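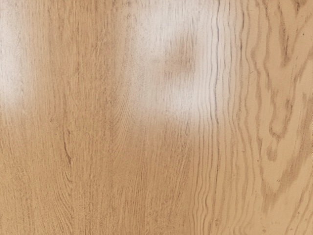 I had not picked up a needle in years, one participant in the last Sidwood study wrote in her closing diary entry, and by the second week I was setting the alarm early so that I could sew before work. Remarks of this kind appeared in many of the diaries, and they form the starting point for the study now being opened.

Call for participants: hand sewing and daily routine

The Sidwood Centre for Home Crafts, in partnership with the Tillodska Trust, is seeking 32 adults to take part in a study of how people return to hand sewing after a long break. The study will run from March and will last 14 weeks.

Who may apply

Applicants should be aged 18 or over, live within reasonable travelling distance of Trastton, and have learned some hand sewing at school or at home. They should not have sewn regularly during the past five years. Mending a button or a hem from time to time does not count as regular sewing. Those who earn any part of their living from textiles are not eligible on this occasion.

What taking part involves

Participants will complete a set of small pieces at home, using the Intarasuk workbook and a pack of cloth and thread supplied by the Centre. They will keep a short written diary – a few lines on each sewing day are enough – and attend three group meetings at the Trastton reading room. Meetings begin at 6.30 pm and last two hours. The room is on the ground floor and has step-free access.

No finished work will be judged or graded. Pieces remain the property of the participant, although the Centre may ask to borrow a small number for study.

Payment and expenses

Each participant who completes the study will receive £200, paid in two equal parts. Travel to the meetings will be refunded on production of tickets or a mileage note. Participants who withdraw early may keep any payment already made.

Privacy

Diaries will be stored under a number and read only by the study team. Passages may be quoted in the final report without the writer's name, and only where written consent has been given.

How to apply

Forms may be collected from the Sidwood front desk or requested by post. Please include a short account of how you first learned to sew and when you stopped. All applicants will receive a written reply, whether or not a place can be offered.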